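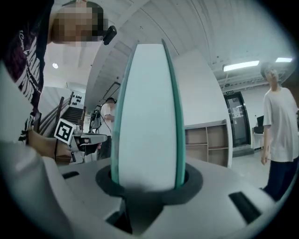 Item 1, ground floor. Hand-held gripper with the square marker on top, tripod gear behind, stairs at the back.

PRE-PURCHASE INSPECTION CHECKLIST
Hand-held grippers and supporting gear, Jindidton site
Completed by: Giang Khương
Copies to: Wenjie Lei, Tadeusz Ostrowski
Marks used: OK / NOT OK / CAN'T SAY

The request is for 4 more pairs of grippers from Nivulmont. I was asked to look at how the current ones are used and say whether the money is well spent. Comments are mine. Wenjie can argue with them on Friday.

1. Room to work
CAN'T SAY. There's a fair bit of open floor between the shelving and the door. Three people fit. The request doesn't say how many would be recording at once with the new pairs, so I can't mark this OK. Somebody should draw it on paper before we order.

2. Cables
NOT OK. One dark cable hangs down near the operator's hand, and there are thin ones on the tripod gear. Fine for a person standing still. I'd want clips or sleeves in the quote. The quote has neither.

3. Shelving and storage
OK. The light wooden unit has two rows of open cubbies with nothing in them. Please take the "storage cabinet" line out of the budget until those are full.

4. Finger pads
CAN'T SAY. Nivulmont calls these a wear part and then won't give a life for them. Thắng Ngô says he changes them when they "feel wrong". I can't budget on that. Start a log in June, one line per change, with the gripper number.

5. Markers
OK on the units I handled, all flat and clean. Spares are not listed anywhere. Ask whether we can print our own or have to buy theirs.
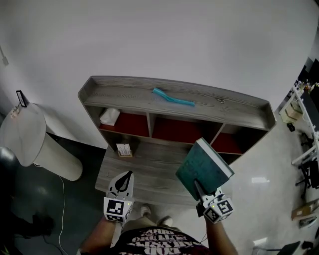 Item 6, desk task. Teal hardcover held in the right gripper, left one low at the desk edge.

6. Handling check, ordinary objects
OK, with a grumble. A hardcover book is a fair test of grip. It's also a stiff, flat thing with good edges. The sales sheet talks about "any household item" and I would like to see a bag of rice, a wet mug and a sock before I believe it.

7. Status lights
OK. Small green light on each marker cube. Tươi Ông tells me green means ready. The manual has it in one place as "ready" and in another as "charging complete". Get that in writing from the supplier.

8. Furniture for tasks
OK. Desk and hutch do the job, three compartments and a top shelf. The request has a second desk in it. I'd hold off. Moving objects between compartments costs nothing.

9. Floor and walkways
NOT OK. Flattened cardboard box on the floor by the white metal rack, next to a chair base. Thin white cable running down to the floor beside the tall white appliance on the other side. Neither costs a cent to fix.

10. Cost
NOT OK. Quote is $4,000 a pair. Service plan is another $1,617 a year and covers "inspection", no parts. Freight is $487, which seems steep for a few cartons. Drakos was asked for a comparison price and has not replied. One quote isn't a comparison.

11. Training
CAN'T SAY. The Wukach proposal says new staff are "productive within the hour". Productive at what? No figure for recordings thrown out. Tadeusz, you must have this somewhere.

RESULT
Not approved as written. I would support one extra pair, no service plan, clips included, and a second look once the pad log has some entries in it. Items 2 and 9 to be fixed whether we buy or not.

Wenjie to reply beside each NOT OK, in ink please. Last time the pencil had rubbed off by the time it got to me.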